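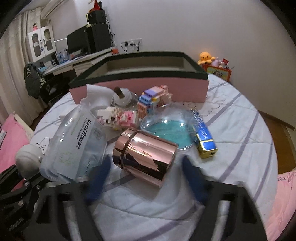
Stirkuvell Robotics / Tool Evaluation Desk / Hardware Reviews

Fikero ribbed finger pads for hand-held grippers: review and fault report

Reviewer: Kerstin Viklund
Item: Fikero ribbed pads, blue, adhesive-backed, one pair
Supplied by: Kimcombe, through the ordinary catalog
Status: Restricted use. See Recommendation.

Summary

The Fikero pad grips well and wears slowly. Its adhesive backing lets go under sustained shear, and it does so gradually enough that the operator can miss it. We dropped one object because of this and pinched one operator. The fault is in the mounting and can be worked around. The pads as sold, fitted according to the leaflet, should not be used over glass, over people, or for any hold longer than a few seconds.

What we use them for

The pads went onto the hand-held grippers used for our household packing task. An operator holds one gripper in each hand, picks up small items from a table or bed, and places them in an open box. Recordings of these sessions are later used to train the arm policies, so the pads on the hand-held units have to match the pads on the robot. A pad that changes position during a session changes the contact geometry in the recording, and there is no marker in the data to say so. For this reason a slow mounting fault is worse for us than a clean break.

The items are ordinary clutter. A polished rose-gold canister lying on its side is a hard case because it is round and slick. Dental floss picks in a translucent tub are easier, although the tub flexes. Small building-block models are light and come apart if the closing force is too high. A clear domed container has very little flat surface to hold on to. We did not choose the objects to be difficult. They are what is in the room.

Fitting

The leaflet asks for a degreased finger, firm thumb pressure, and a cure time of 24 hours. The old pads came off with a plastic scraper. Residue was removed with isopropyl alcohol and the fingers were left to dry before the new pads went on. Alignment is by eye. There is no lip, pin or slot to locate the pad, and the ribs make a small angular error easy to see but hard to correct, as the adhesive grabs on first contact. I would have preferred a weaker initial tack and a longer working time.

One pad in the first pair went on slightly high. I left it that way. In hindsight it should have been replaced, as the overhanging edge gives the pad something to peel from.

Grip

No complaints. The rib pattern holds curved plastic at a lower closing force than the flat Kimcombe pads we had before. Fabric and plush do not snag. Smooth metal was the largest improvement: the canister can be lifted near its lid or around the body, and it does not rotate between the fingers unless it is picked up well off its center.

The pad material is soft enough to take up a small misalignment between the two fingers. The cost of this softness is some lost feel. Operators reported closing harder on small items than they needed to during the first session and then adjusting.

Wear is low. The package claims 3000 grasps. We did not reach that number before the mounting failed, so I can only say that the rib edges were still square when the pads came off.

The fault

The first sign was a complaint that the left-hand gripper was "pulling." The operator had to re-grasp items that had been easy earlier in the day. I checked the trigger linkage and the screws on the finger frames, found nothing loose, and returned the unit to use. That was an error on my part. The pads looked correct from the operator's side. Seen from the fingertip end, one of them had moved toward the tip and was leaning away from the metal along its back edge.

The drop happened that afternoon. The operator was holding a heavy jar over the box, waiting for the other hand to move a soft toy out of the way. The jar slid down with the pad, the pad folded under at the tip, and the jar fell a short distance into the box. It did not break. The operator squeezed the trigger hard by reflex, the fingers closed on each other with the folded pad between them, and the free hand, which had come up to catch the jar, was caught at the side of the index finger. There was a bruise and no cut. Work stopped and the incident was logged.

The recording shows the pad moving through the whole hold. Movement starts slowly, within the first seconds, and speeds up once the back edge has lifted. Nothing in the closing force or finger position readings flags it. The gripper believes it has a firm hold up to the moment the object leaves.

Cause

I fitted a second pair with more care and a full cure, then loaded one pad in shear on the bench with a spring scale at 20 newtons. It held on a short pull. Left under the same load, it began to creep. A third pair, pressed in a clamp while curing, crept more slowly and still crept.

The backing is a foam tape. Foam tapes suit uneven surfaces and take shock well, but a thick, soft layer under steady shear will flow. Warmth makes this worse, and the finger frames of a hand-held gripper get warm from being held and worked for an hour. I measured 28 degrees Celsius at the finger base at the end of a normal session, which is not high and is evidently enough.

Contributing factors, in the order I would rank them:

Foam backing with no mechanical retention.
No visual reference on the pad or finger to show that it has moved.
Pad fitted slightly high by me.
Long static holds, which our two-handed task produces regularly.
Inspection from one side only.

Interim fix

Frei sells a thin two-part structural adhesive that bonds to the pad material once the foam has been peeled away. The foam comes off in one piece if the pad is chilled first. Scuff the metal lightly, apply a thin film, clamp with the pad square to the finger end, and leave it overnight. On the bench this joint showed no creep that I could measure at the same load over a working day.

There are two drawbacks. The pad now sits closer to the finger by the thickness of the foam, so the fully closed position has to be recalibrated on each unit, and the robot's pads must be changed the same way. Removal is also destructive. Expect to cut the old pad off and to spend time cleaning the finger.

We also draw a paint-pen line across the joint between pad and metal on both sides. If the line no longer meets, the unit comes out of use. It costs nothing and would have caught the original fault before the drop.

Glass handling

Glass was taken off the task until the bonded pads had been through their bench check. It is the item class where a slow slip matters most, because a bottle over a box is often held still while the other hand clears space, and because operators tend to invert bottles to fit them in. Inverted, with the base up and the neck down, a bottle that tapers away from the pads has nothing to stop it. A loose stick inside adds a weight that shifts when the bottle is turned.

The working rules for glass are now as follows. Close fully around the body before lifting. Keep the neck inside the outline of the box before turning the bottle. Keep the second gripper clear of the drop path, and keep fingers off its open jaws. If anything slides, let it go and do not reach. The last rule is the one operators find hardest, and it is read out at the start of each session. Boxes set up on a bed are preferred to boxes on a hard table for this item class, provided the bed surface is flat enough that the box does not tip.

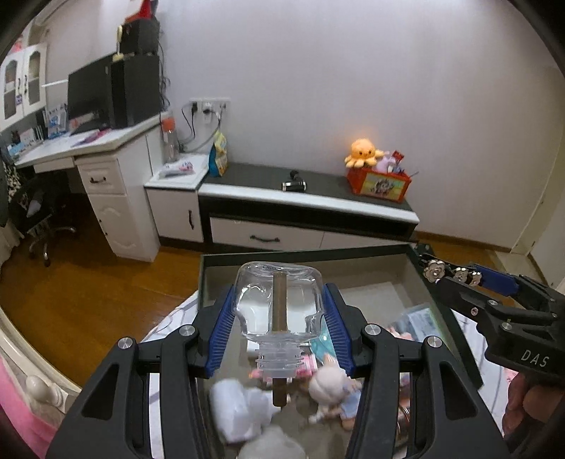 Documentation and support

The leaflet is one folded sheet. It gives the cure time and the cleaning instructions and says nothing about load, temperature or hold duration. The grasp figure on the package has no test condition attached. For a consumable that carries the full weight of the held object, I consider this inadequate.

Kimcombe replied to the fault report promptly and offered a refund on the unopened pairs, which we declined because we intend to use them with the bonded mounting. They passed the report to the manufacturer. The answer that came back said the tape would be "reviewed." A follow-up in September has had no response so far.

Comparison with the previous pads

The flat Kimcombe pads were screwed through from the back of the finger. They slipped more on polished metal and wore through at the tip, and changing them took longer. They never moved. If a Fikero pad were offered with a molded metal plate and the same screw pattern, I would order it without further testing of the retention, and I have told the supplier so.

Recommendation

Approved with bonded mounting, witness lines and recalibration, for all items on the packing task.

Not approved with the supplied foam tape, for any item. It can look acceptable for a whole morning on soft toys and small packages, which is the reason I do not want a partial exemption. Units get passed between tasks.

Inspect both pads from the fingertip end and from each side before a session and after every break. Any lifted edge, gap or broken line is a stop. Do not press the pad back down and continue; the adhesive does not recover, and the next failure comes sooner.

Recordings made with the foam-mounted pads have been set aside. Sessions where the pad position can be checked against the finger edge in the video may be returned to the training set after review. The rest will be recorded again.

Open items

Creep test of the bonded joint over a longer period and at a higher temperature.
Printed alignment jig for fitting.
Check of the spare grippers, which were fitted from the same batch and have not been opened up yet.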